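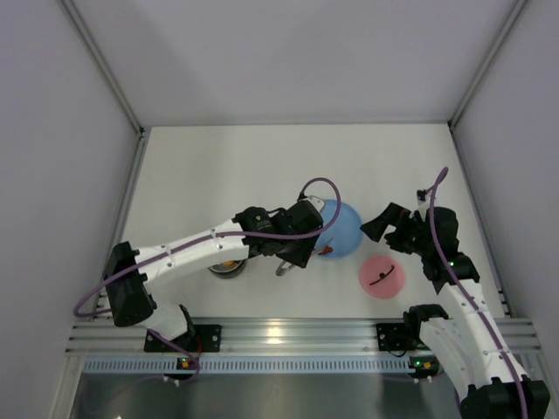
How a Comic Page Gets Its Color

20 Jul 2020

A reader picking up the collected edition of Urkeo will notice that chapter four looks different from the three before it. The line art is by the same hand. The paper is the same. The change is in the color separations, which were redone from the original scans after the first printing came out too dark.

Urkeo began as a serial from Andex, a small publisher of science fiction comics, and ran in monthly issues of 22 pages. The colors were built on screen in RGB and converted to CMYK at the last step by the printer. On coated stock this gave acceptable results. When Andex moved the book to an uncoated sheet in June, the same files lost most of the detail in the night sequences, and the blue of the pilot suits shifted toward violet.

Uncoated paper absorbs ink. Each halftone dot spreads as it dries, an effect called dot gain, and a tint specified at 50 percent can print closer to 70. In light areas the result is a slightly heavier color. In shadows, where all four inks are stacked, the dots close up and the tone goes flat.

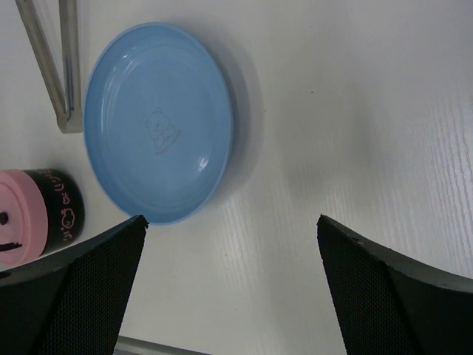

Black is the usual place to start fixing this. Comic line art is normally kept on its own layer as pure black and set to overprint, so that a small error in registration does not leave a white halo along the ink line. The colors beneath it are then limited by total ink coverage. Andex had been sending files with coverage as high as 320 percent. For the new sheet, the prepress house, Tierney, asked for a ceiling of 260.

Meeting that limit by hand would have meant repainting. Tierney used gray component replacement instead. Where cyan, magenta and yellow combine to make a neutral, part of that mixture is removed and black is added in its place. The color reads much the same and the sheet carries less ink. It also dries faster, and there is less risk of one page marking the next in the stack.

The method has a weak point in skin tones. Too much replacement makes faces look dirty, and Urkeo has long runs of close conversation inside a cockpit. Those panels were masked and given a lighter setting. The space battles took the full treatment.
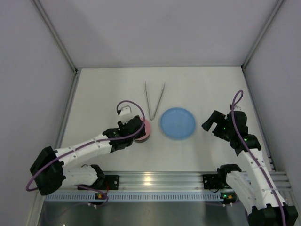 Scan resolution was the second problem. The early chapters had been scanned at 600 dpi in grayscale, then thresholded to pure black and white. Fine hatching broke up into short dashes. The boards for chapter four onward were scanned again at 1200 dpi, and the hatching on the hull of the Aton, the freighter where most of the story takes place, now holds together at print size. The boards for the first three chapters had been sold, so the old scans were cleaned up and used again.

The complete job covered 1087 panels. Proofs went through 2 rounds. The first was made on coated proofing paper and told the editors very little about the final sheet. The second was run on the press stock itself, which costs more and is worth asking for on any book with dark pages.

The collected edition was printed in a run of 2320 copies. Chapters one to three carry the new separations with the old line work, and under a loupe the join is easy to find. At reading distance it shows mainly in the hatching. Andex has said the digital edition will keep the original RGB files, so the two versions of the pilot suits will not match.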